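Plornatov to Supply Playing Kit for Pledside Rugby League Through 2022

5 min read

PLEDSIDE, Jun 9, 2020 - The Pledside District Rugby League and teamwear supplier Plornatov have signed an agreement covering playing kit, training wear and match balls for every club in the district competition. The deal starts with the coming season and runs through the end of the 2022 season. It takes in the senior men's and women's grades as well as the junior age groups, and it replaces the separate arrangements that clubs have made with their own suppliers up to now.

Under the agreement, Plornatov will provide 1,860 playing jerseys before the first round of the new season. Clubs keep their existing colors and crests. Sponsors already signed by individual clubs will appear on the jerseys in the positions they have now, and no club will be asked to drop or move a sponsor.

The league's general manager, Idris Skyrme, said the change had been under discussion for two seasons.

"Our clubs were buying at different times of the year, in different quantities, and paying very different prices for much the same thing," Skyrme said. "A small club like Satley was paying more for a junior set than Vaughan was paying for a senior one. We wanted one price list and one delivery date, and that's what we've got."

Cost to clubs

Each club will pay a fixed price per set for the length of the agreement. The league will meet the cost of the first set of jerseys for each junior team out of its own funds. Later sets, and all senior sets, will be paid for by the clubs at the agreed price. Clubs can spread payment over the season and will not be charged interest for doing so.

The league expects the average club to spend about 58 percent of what it spent on kit last season. Clubs with large junior sections are likely to see the biggest drop. The figure includes shorts and socks but leaves out tracksuits and other off-field clothing, which clubs may go on buying wherever they choose.

Shorts and socks can be ordered singly. In the past several clubs had to buy them in full sets, and left-over sizes piled up in clubhouse cupboards. Orders for single items will be accepted at any time during the season and sent to the club secretary.

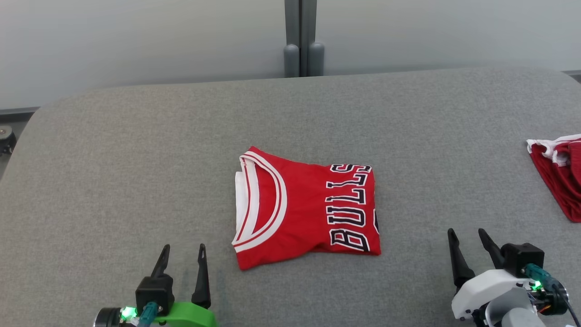

Jersey design was settled after talks with coaches and team managers from all grades. Senior players asked for a closer fit through the shoulders, and junior managers wanted a looser cut that would last a growing player more than one winter. Both requests have been met, and the junior jersey will come in two extra sizes. Each club could also choose its collar from a short range, and the most popular choice was a contrast trim of the kind long seen on basketball jerseys, such as a broad white band edged with thin red lines on a red body. Satley and three other clubs have taken a version of it in their own colors. Vaughan will stay with the plain collar it has worn since the club was formed.

Numbers will be printed on the back of every jersey from 1 to 17 for senior sides, in a single typeface used across the league. Referees and match reporters had asked for this after a number of complaints last season about numbers that could not be read from the far touchline. Clubs whose colors make a white number hard to see will use black or navy.

Heritage designs are allowed for one home match a season. A club that wants to use one must send the design to the league office by the end of November in the year before it is worn, so that a clash with the visiting side can be ruled out.

Training wear and balls

The agreement also covers training shirts and match balls. Every club will receive training shirts for its registered coaches at no charge. Additional shirts for players are optional.

Match balls will be supplied in three sizes to suit the age groups. The league will hold 80 spare balls at its store in Pledside, and clubs may draw on these if a delivery is late or balls are lost. Training balls are outside the agreement.

All senior finals will be played with new balls supplied on the day. Last year's grand final between Vaughan and Satley was played with balls borrowed from both clubs, which drew comment from each of the coaches after the match. Vaughan won that game 22-18 with a try in the closing minutes, and both sides have kept most of their squads together for the coming season.

Timing

Fitting sessions will be held at club grounds over the next several weeks. Each club will be given its own date by email. Sample jerseys in every size will be on hand, and team managers should bring a current squad list. Players who cannot attend may give their size to the manager.

Session numbers will be kept small and players will be called in by team, in line with current public health guidance. Managers are asked to stick to the time they are given. Sample jerseys tried on by one group will be set aside and laundered before they are used again. Clubs that would rather skip the session altogether can order from the size chart and exchange any jersey that does not fit, provided it has not been worn in a match.

The start date for the season has not been confirmed. The league is working from a shortened draw in which each side plays the others once, followed by a two-week finals series. If the start moves back further, the delivery date for kit will stay as it is and clubs will hold the jerseys until they are needed. Payments will not fall due until the first round has been played.

Skyrme said clubs had asked for a firm answer on that point before they would vote for the agreement.

"Most of them have had no gate money and no bar money for months," he said. "They can't be paying for jerseys that are sitting in a box. Once that was written in, the vote was straightforward."

Old kit

Clubs are free to keep, sell or give away the jerseys they have now. The league office will take any junior sets still fit to wear and pass them on to schools in the district that run a rugby league side. Sets should be washed, sorted by size and clearly labeled with the club name. Jerseys with torn seams or missing numbers can be included if they are bagged separately - some schools use them for practice.

Jerseys from this year's representative squad are not part of the new agreement. The representative side will wear its current green and gold kit for one more season, and a decision on a replacement will be made once the program of matches is known.

About the Pledside District Rugby League

The Pledside District Rugby League runs senior and junior rugby league across the district, including men's, women's and mixed junior competitions. It also selects and manages the district's representative squads and runs courses for new coaches and match officials. The league office is at the Pledside Sports Ground, next to the main grandstand.

About Plornatov

Plornatov makes and supplies teamwear for rugby league, soccer, basketball and netball clubs. The company handles design, printing and delivery, and sells to clubs and schools directly. This is its first agreement with a full district rugby league competition.

Club secretaries with questions about orders, sizes or payment should contact the league office. Media inquiries, including requests to interview Idris Skyrme or club captains, should also go to the league office during business hours. Pictures of the final club designs will be sent to local media once every club has signed off on its own.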